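4.2 Does sorting at home carry over?

The claim that children who tidy by category become better at handling categories in general is repeated so often in the parenting literature that it has come to look like a finding. We are not convinced that it is one. The study most often cited in support of it, by Strömberg, followed 63 families who were given open bins and asked to keep toys apart by type. Parents filled in a diary each evening and a short questionnaire at the end of June. The children in these families did better on a card-grouping task than they had at the start. So, we would expect, do most children who are given the same task twice.

There was no comparison group. Strömberg says as much in his own discussion, but the warning has dropped out of nearly every later account. Tangen's review, which is otherwise careful, gives the result a full paragraph and the missing comparison half a sentence.

A second problem is what counts as sorting. Some families sorted by colour, some by shape, and some by what the parents called "where it goes". These are different jobs. Colour can be matched at a glance and asks little of a child who can already see that two things look alike. Sorting by shape means ignoring colour, which young children find hard, and sorting by use means knowing what a thing is for. Adding the three together and calling the total "sorting practice" hides the one comparison that might have told us something.
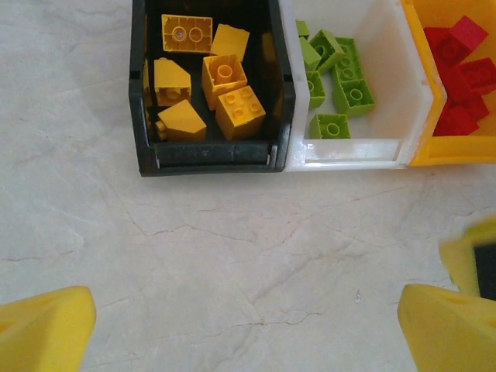
Figure 3. Toy building bricks in open plastic bins, with a single colour to each bin. The bin on the left holds yellow bricks of several shapes.

The diaries raise doubts of their own. Parents were asked who had done the tidying, and the answer "child, with help" was allowed to cover everything from a reminder at the door to an adult doing most of the work on the floor. When Tangen went back to a small set of the Sjöberg diaries, he found that the same evening could be read either way depending on which parent had written the entry. His answer was to score all such evenings as the child's own work. We cannot see why. Leaving them out would have cost the study a good deal of data, but what remained would at least have meant something.

Nor do we put much weight on the larger Prarora survey, although its 3,000 replies are often set against the small size of the earlier work. A big survey of what parents believe is still a survey of what parents believe. The question put to them was whether sorting toys had "helped" their child, on a scale of 1 to 5, and it came after a page of text explaining why it might. Few people who have just spent money on storage and a good many evenings on the floor are likely to answer with a 2.

None of this shows that the idea is wrong. Children may well learn something from putting like with like, and it would be odd if they learned nothing at all. Our complaint is with the step from "children who sort get better at sorting" to "children who sort get better at reasoning", which the published work takes for granted and does not test. A fair test would need families who store toys in one mixed box, families who sort by a single fixed rule, and families whose rule changes part of the way through. It would also need someone other than the parents to record who picked up what.

We had hoped to use the Toritz records for this purpose, as they include both mixed and sorted homes. Unfortunately the families chose their own method of storage. A household that takes to sorting probably differs in other ways from one that does not, and the records say nothing about income, brothers and sisters, or the hours spent in nursery. We therefore report the Toritz figures in the next section for completeness only, and draw no conclusion from them about cause.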